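Pitville Allotments — questions we get asked

Updated June. If yours isn't here email Duygu Başaran, or catch her at the hut before 10am. Please read this first though, it really does save time.

How do I get a plot?

Fill in the form at the hut or on the website. Name, address, phone number, full or half plot. You go on the list in the order forms come in. No jumping, no swapping places with your cousin.

How long is the wait?

Depends. Half plots come up more often. Full plots — could be a couple of years. We ring you when one's free and you get 7 days to say yes. If we can't reach you we go to the next name, so tell us when your number changes.

Do I have to live in Pitville?

Pitville or Helwood. If you move away after you've got a plot you can keep it to the end of the growing year.

What can I grow?

Veg, fruit, herbs, flowers. Fruit trees on dwarf stock only, and keep them in from the path. No willow, no leylandii, no bamboo. Mint in pots please!! We are still digging it out of the bottom row.

Can I put up a shed?

One shed and one greenhouse per full plot. Half plots, one or the other. Ask Arben Kelmendi before you buy anything, he has the size sheet and he will come and look at where it's going. No concrete bases. Slabs on sand is fine.

Is there water?

Tanks along both main paths, filled from the mains April to October. Watering cans only, no hoses off the tanks. Water butts on sheds very welcome. Don't rinse muddy boots in the tanks, or anything with weedkiller on it.

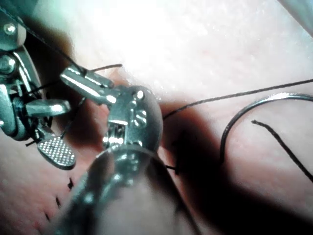 When can I have a bonfire?

November to the end of February, after 4pm, dry plant waste only. Stay with it until it's out. No treated wood, carpet or plastic, and if the wind is blowing towards the houses leave it for another day.

Can I bring my dog?

On a lead, yes. Pick up after it and take the bag home, there's no bin at the bottom gate any more.

What about hens?

Up to 6 hens on a full plot, no cockerels. You need a proper run and somebody to see to them every single day, including when you're on holiday. Ask first. Bees are a seperate form — talk to Obsa Gashaw, who keeps the hives by the hedge and can tell you about the training.

The gate code doesn't work

It changes every spring. New one goes out by email, check your junk folder. Still stuck, ring Duygu. Don't prop the gate open and please don't give the code to delivery drivers, meet them at the road.

My neighbour's weeds are coming through

Have a word first, most people are fine about it. If nothing changes after a few weeks tell us and we'll write to them. Plot holders get one letter, then a second, then the plot is given up. We do make allowances for illness or a new baby, but you have to let us know.

Is there manure?

A load comes most months in the cold half of the year, tipped by the top gate. Help yourself, four barrows each until everybody's had a go. It's fresh so stack it and leave it til it has rotted down. Not straight on the carrots.

Can I share my plot with a friend?

Fine by us. Put their name on the form as a helper. Helpers don't inherit the plot if you leave, they need to be on the list in thier own right.

Where do I get seed potatoes and onion sets?

Vy Tăng does a group order in January. Sheet goes up inside the hut door. Pay when you collect, cash if poss.

How do I give up my plot?

Email us with the date. Take your tools, pots and any glass home, and leave the shed only if the next person wants it. Keys back to the hut — through the letterbox is OK, in an envelope with your plot number on.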